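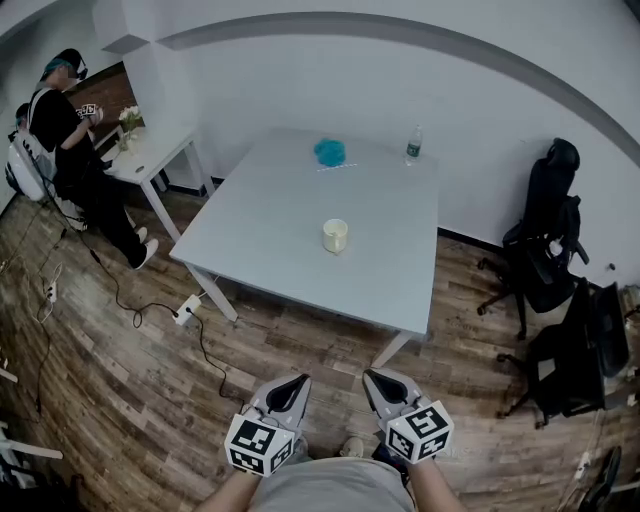

Buy the tables first

Every year in July our department writes its equipment plan, and every year the first line of this plan is a robot arm. I have been part of this exercise for five years now, first at Esent and then at Raddale, and I would like to argue for another order.

A robot arm is easy to put in a budget. It has one price, one supplier and one delivery date, and the people who sign the paper understand what they are paying for. The things which let people collect good demonstrations are not so easy. They are handheld grippers, headsets, printed markers, spare batteries, long cables, a table that does not shake. Each one is cheap, so each one is left for later, and later the money is finished.

At Esent we bought two arms in one year. The second arm stayed in its box for 13 months. During this time we had one pair of handheld grippers for the whole group, and students were signing a paper list on the door to use them. When a finger pad was worn out, the work stopped until someone could order another. I do not blame the supplier for this. We did not write finger pads in the plan.

My colleague Anum Tarar, who prepared the Sutter proposal with me, does not agree fully. She says that a laboratory without its own arm cannot test what it has learned, and that outside people will not take it seriously. On the first point she is right, and I do not propose to buy no arm at all. On the second point I think we should be a little more brave. A visitor is impressed by an arm for one afternoon, but we have to live with the budget for the full year.

There is also the question of the room. In the Warora plan there was a good sum for computers and not one line for power sockets, chairs or storage. People who work on their feet with a device in each hand become tired, and they need a place to sit and a cable that reaches. I have seen a whole morning lost to looking for an adapter. This cost does not appear in any table, but it is paid.

So my suggestion for the next plan is simple. Write first the hours of work you want to do in the year, then the people who will do them, then everything these people will touch or wear, with spares. After this, look how much is left and choose the arm. Perhaps it will be a smaller one than you wanted. I would still accept it, and I have told Anum that our draft for Raddale will be written in this order.

29 December 2024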